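9/21/19

Second rinse of the season done before breakfast. The membrane on the rainwater system had dropped off again, so I pulled the prefilter, which was brown to the core after five weeks. The gauge upstream read normal and the gauge downstream sat low, so the restriction is in the cartridge and the pump is cleared of suspicion for now. I have been blaming the pump since April. I should write it an apology.

Notes for the log, copied here so they exist in two places. The cistern holds 2,000 gallons when full to the overflow. The meter on the house line shows 2,249 gallons drawn since I last zeroed it, so we have gone through one full tank and a little more. The stick this morning put the level at 87 percent. It rained hard twice in the last ten days and the first-flush diverter emptied properly both times. The small drain hole at the bottom had clogged with roof grit in August and I enlarged it one drill size. It drips faster now and wastes a bit more water after each storm. I can live with that.

Replacement cartridges: the Kernia fits the housing without the adapter ring. The Olent is cheaper and needs the ring, and the ring is where the seep came from last winter. I ordered two Kernia. Same nominal rating on both, but the Olent has a softer end cap and takes a permanent groove from the housing lip, so it can't be taken out, looked at and put back. Since looking at it is half of what I do with a filter, that settles it.

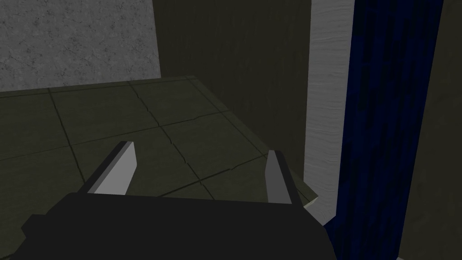

The housing O-ring got silicone grease and went back in. I wiped the groove first with a lint-free cloth and ran a fingernail the whole way round. One nick near the bleed button, shallow, on the outer wall where it does not seal. Hand tight plus an eighth of a turn with the wrench. Opened the valve slowly, bled the air, closed the button, waited ten minutes with a dry paper towel under the bowl. Towel stayed dry. Pressure at the kitchen tap is back to what it was in spring.

The UV lamp is a separate question. The hour counter does not count when the power blips, which I only noticed by comparing it with the calendar. It is behind by several days at least. The lamp still glows, and glow says nothing useful about output at the wavelength that matters. I am going to stop trusting the counter and replace the lamp once a year in April, along with the sleeve O-rings, and write the date on the ballast cover in paint pen. The sleeve itself had a faint chalky film. Vinegar took it off in two passes. With rainwater there should be almost no scale, so the chalk has to be coming from the tank, which is concrete and still fairly new. A pH strip from the tank read higher than a strip from the downspout. That fits. It should settle over the next couple of years as the wall cures out and the slime layer forms.

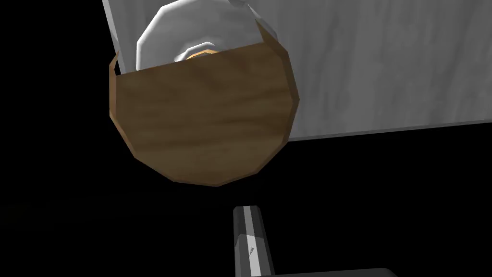

Which brings me to the gutters. I did the north side in the afternoon, ladder moved six times. Mostly maple keys and the black sand that comes off the shingles. The mesh screens keep out the leaves and let the sand through, and the sand is what fills the prefilter. Finer mesh would hold the sand, and would also blind over with pollen in a week. The better place to catch it is a settling barrel between the diverter and the tank. I have sketched one: inlet low and turned sideways so the water swirls, outlet high, cone bottom with a ball valve. Amadi sells a cone-bottom tank in a usable size, with a stand. The stand puts the inlet above the pipe coming off the diverter, so either the stand gets cut down or the pipe gets moved. Cutting the stand is one evening. Moving the pipe means digging.

Head loss needs checking before I buy anything. The run from downspout to tank only falls nine inches over its length, and a barrel with a high outlet will use up two or three of those. In a heavy storm the gutter could back up at the corner by the porch, where it already overflows if the elbow has any debris in it. I could test this with the hose and a bucket of known volume and time it. Tomorrow, if dry.

Other items. Level sensor in the tank still disagrees with the stick by an inch and a half, always in the same direction, so I have entered an offset and moved on. The Landus float valve on the garden line sticks when it has not moved for a week. Exercised it by hand, it freed up, and it closed cleanly on three tries. The pivot pin shows wear on one side. Spare pin is in the coffee can with the hose washers.
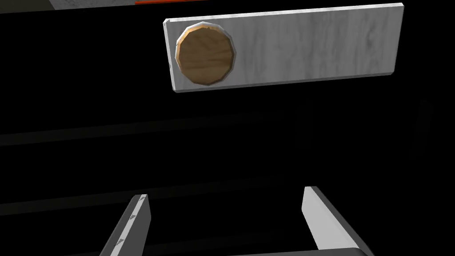
To do before frost

Drain the garden line and leave the low valve cracked open.
Heat tape on the exposed two feet at the pump. Test it with the meter first.
Hose test on the downspout run, write down the times.
Measure the stand height against the diverter pipe again, from the slab this time and from the same corner.
Send the water sample in. The bottle has to reach the lab within a day, so fill it in the morning and drive it over.
Zero the house meter when the new cartridge goes in.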